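Search this journal
Search

March 2022
Wustora Maternal Health Group

4.2 Sleep and mood in the first 12 weeks

Women at the Jirndale and Pelberg clinics filled in a short mood form at each visit after the birth. Of those who enrolled, 193 returned enough forms to be included here. The form asked about crying, worry, appetite and how many hours the mother had slept the night before. Visits were planned every two weeks up to week 12, but many women at Pelberg came less often.

Low mood was most common in the second week and then eased. Short sleep went along with a worse score at every visit - even among women who said they had good help at home. We saw no clear difference between women who breastfed and those who used formula.
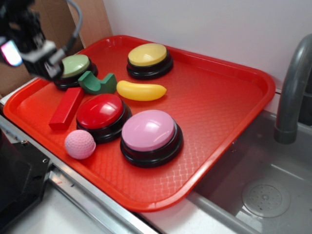
Iron levels were checked once, at the week six visit. Women with low iron reported more tiredness, but their mood scores were close to those of the rest of the group. This does not match Su, where the link with mood was strong. The Su sample was smaller and was drawn only from women who had lost a lot of blood during delivery, so the two results are hard to compare.

About 40 women also agreed to a phone interview. Most spoke of broken sleep before they spoke of sadness, and several had not raised either one with their doctor.

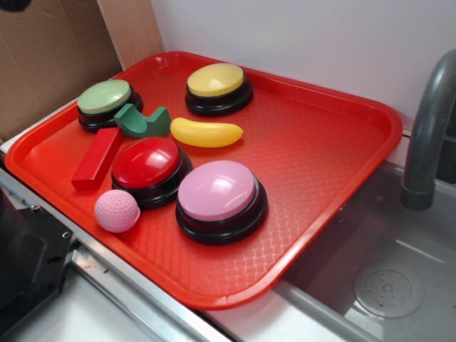

Figure 3. Setting at one site.

One mother at Jirndale said that she had marked her sleep as normal on every form, as she thought waking five times a night was normal with a newborn. Others gave similar answers. The sleep question may therefore understate the problem, and we changed its wording in February for the second group of women. Those results are reported in Section 5.

Shares 12 | Comments 0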